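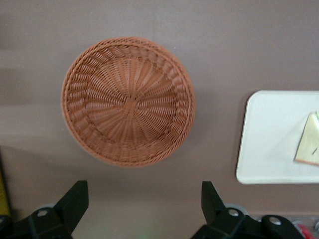 Sota Tamura wrote back overnight that the Ploneo kit should not be judged on its default grip force, as Clovell ships every unit with the limit set low and expects the buyer to raise it. Fair enough, but the manual puts this in an appendix, and I had already logged a full block of trials at the default.

2021-05-15. Woven basket and white tray on the table today, two-finger gripper, wrist camera. Raised the force limit and restarted the controller. Reran the basket rim picks in sets of 10. First set: 7 held through the lift. The misses were all slips on the braid, with the fingers closing square and then sliding off the strands. Changed the approach angle - small improvement, not enough to report yet.

Episode counter stands at 3,174, including the February runs on the old firmware. Those have to come out before I compare anything with the Nuttall unit.

Wrist camera exposure still drifts after a restart. Support says to wait 300 seconds before calibrating. I waited, and the offset was smaller but still there. Asked them for the raw calibration file.

Trial license needs renewing before the Prerkdale visit. Rim picks again tomorrow, same angle, slower close.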